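3.2 Collecting the demonstrations

So, on to the part that ate most of our February. We wanted a set of box tasks where the arm has to cope with cardboard, and cardboard is a pain! It bends, it springs back, and no two flaps behave the same way after a few rounds of handling. Hema Kartha and I took turns driving the arm by hand, and between us we recorded 500 demonstrations for the set we call Sodden (it was named in a wet week, and the name stuck).

We worked in blocks of 14 episodes and then swapped drivers. I tend to go in fast and correct late, while Hema lines everything up first, and we wanted both habits in the data. Before each block we moved the box and whatever object went with it, turned them a little, and left the flaps however they happened to sit — no straightening allowed. I broke that rule twice early on and we threw both blocks away.

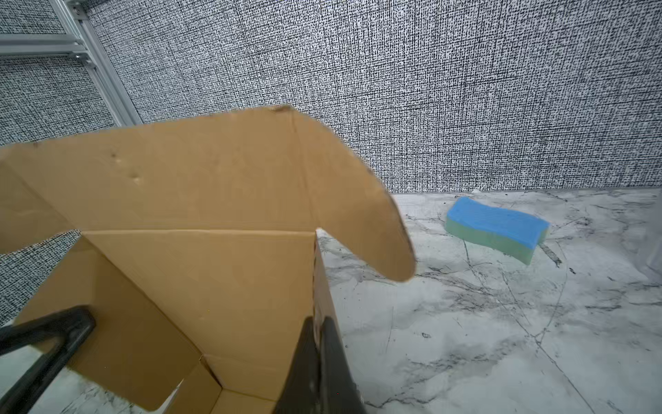 Figure 4. Wrist camera view from a box episode in Sodden, with the flap raised and the two-layer sponge on the table to the right of the box.

You'll notice in Figure 4 how much of the view a single flap can take up. We argued about this one a lot. My first idea was to lean on a fixed overhead camera and treat the wrist view as a backup, but Hema pointed out that the overhead camera can't show where a fingertip meets the board. We ended up keeping both streams for every episode, saved at the same rate, and let the policy sort out which one to trust.

Labeling was lighter than I'd feared. Each episode got a one-line instruction and a pass or fail mark from whoever wasn't driving. We held back 100 episodes for testing, picked so that none of their boxes show up in training. Another 11 had dropped frames in the wrist stream, and we left those out of everything that follows. The failed episodes stayed in, with their marks — Section 5 gets into what happens when you train without them.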